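Workshop notebook – Daltwood, stage and props
November 2025
Entered by Raluca Matei

Long one tonight, so put the kettle on before you start. I want to get the whole of the revolve business down while it is fresh, and there are a few things about the second act that Floarea will need before she orders any more cloth.

We had the first proper stumble-through of Drurness with the scenery in, and I came home humming the harbour song, which I suppose is a good sign for Grigore even if the big chorus still runs over. The set weighs more than we guessed. With the quay, the lamp posts and the upstairs room all bolted on, the revolve is carrying 328 kg before a single singer steps aboard, and you can hear it grumble under the quiet verse. Wendelin put his ear to the boards and thinks it is the two castors nearest the prompt side. I have marked them with chalk and we'll lift that section first thing.

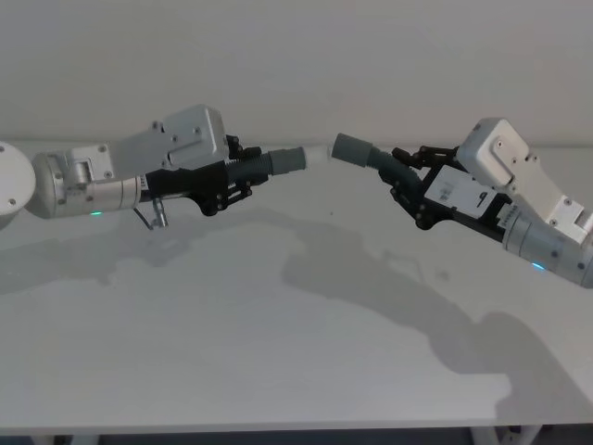 Two arms with one gray-and-black piece held between them.

The turn itself takes 20 seconds at the slow setting, and Grigore has written enough music for it to take rather less. We tried it three ways. The quick setting is lovely to look at but the upstairs window rattles and poor Florin has to hang on to the bedpost while singing about being at peace with the world (he was very good about it, and did it twice more when asked). The middle setting is nearly right. My own feeling is that we should leave the motor alone and let the band repeat the last four bars until the quay faces front, and Grigore said he'd sleep on it, in the voice he uses when he means no.

Now the lamp posts. Five of them light properly and the sixth flickers whenever the chorus stamps, so it wants a new holder, and I'd like the flex tied down inside the post while we have it open. Warm bulbs please, the same as the others – the cold ones we had in for the read-through made everybody look seasick, even in the wedding scene.
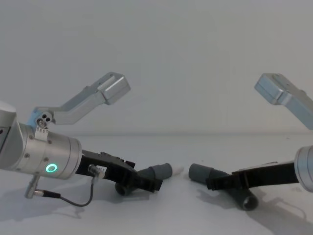 While the post is open we may as well shorten it by a hand's width, as it catches the border when the quay comes round. I measured it against the model and the model is plainly wrong, which is my doing, and I've pencilled the correction on the side of it so we don't build the understudy post to the same mistake.

Paint. The harbour wall is too blue. Under the dawn state it goes a sort of swimming bath colour and the costumes disappear against it. Floarea held up the shawl for the market number and we all saw it at once. Two thin washes of the brown we used on Usuga should knock it back, and there is most of a tub left on the bottom shelf, behind the glitter. Please stir it well, it has been sitting since the spring. I'd sooner do both washes before the tech than touch it in between with the cast leaning on it.
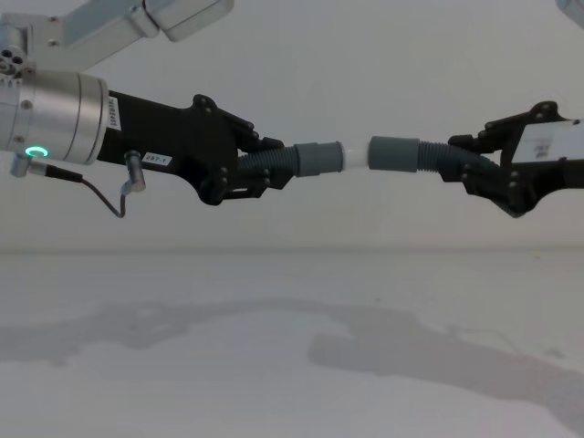 Arms meeting over the white table, with the joined tubing.

Prop fish: 231 made, and the market number wants more in the crates at the back, though I think crumpled sacking will pass for fish beyond the second row. The rubber ones bounce if dropped, so those go to the bottom. Florin's suitcase needs a stronger catch. It opened in the farewell and he had to sing the last verse with his foot on it.

Last thing, and I don't want it lost, is the blackout before the storm. I'd like the revolve to start moving in the dark so that the lights come up on it already turning, and I left a note on the cue sheet asking what the others thought.
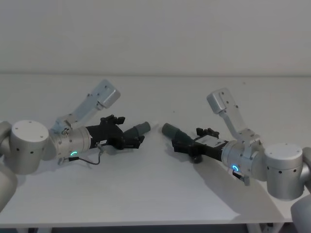 Wendelin: fine by me if the chorus are off it before the lights go. I'd want glow tape on the quay steps and somebody at the stop button all through, and I'd like to run it at the slow setting a good few times with the working lights on first.

All agreed, then, and I'll pick up the tape on my way in. The order for spare castors can go with the December one. Floarea has the key to the paint store, and the model is back on top of the plan chest with its correction.

2 comments | 3 shares

Daltwood Workshop Notebook – questions to the props table
© Daltwood Stage and Props
Back to top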